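Firnberg Household Skills Room
Progress report to the Sokol fund, second half of the year
Prepared by Zuzana Ďurica, 17 Dec 2023

The sweeping and tidying part of the program started in July, as it was planned. Until now we held 41 sessions, and 19 participants have finished the first level. Four persons asked to move their second level to the spring, and we agreed.

The biggest change is in the floor. In the first months we worked on the bare floor and the participants did not know where their part begins and ends. Kohei Oda proposed to cover it with paper and to divide it with tape. Now each person receives one field and the tools have a starting place – the instructor can say "put the brush back to its field" and this is understood quickly.

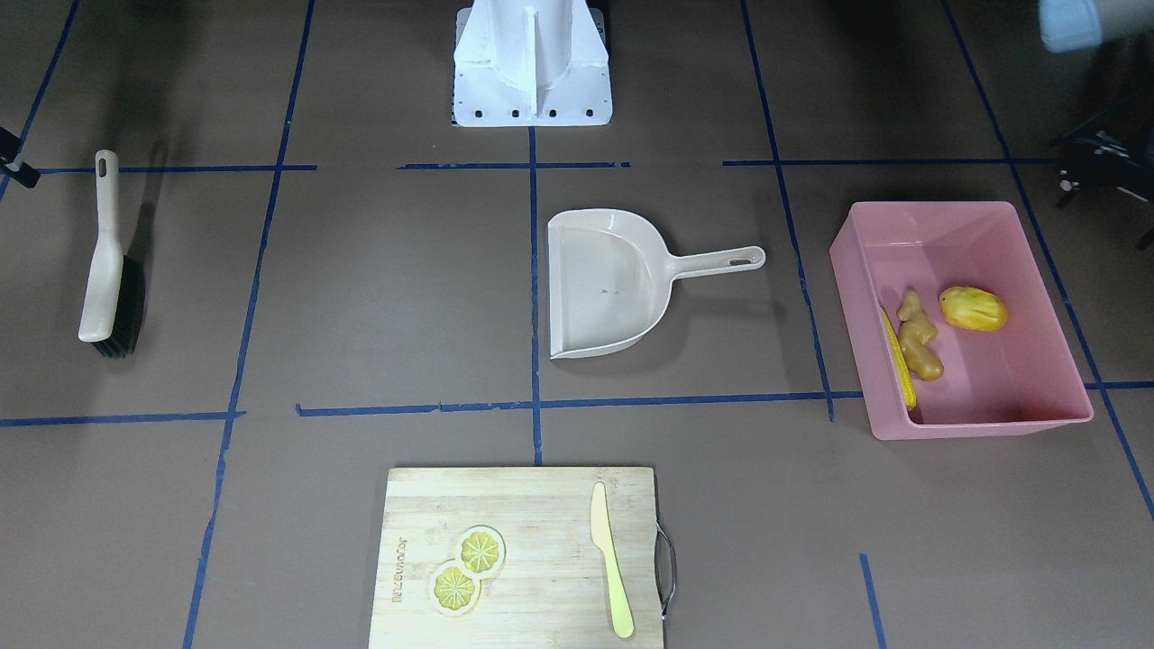
Floor of the tidying area with taped fields, hand brush and dustpan.

The blue masking tape holds well on the paper, but the paper itself has to be changed more often than we calculated. We spent some 17 rolls in this period. The supplier in Kotville offered us a stronger quality, and we will test it before we order a bigger quantity.

The tools are simple and we want to keep them so. The brushes with a long handle were received better than the short ones, mainly by older participants. We still miss a second set of dustpans – the order was delayed and it is moved to the next budget period.

For the next period we ask to keep the same amount for materials. The visit to the partner room in Lanotthorpe was not realized, and its travel money remains unspent. Please let us know if we can use it for paper and tape.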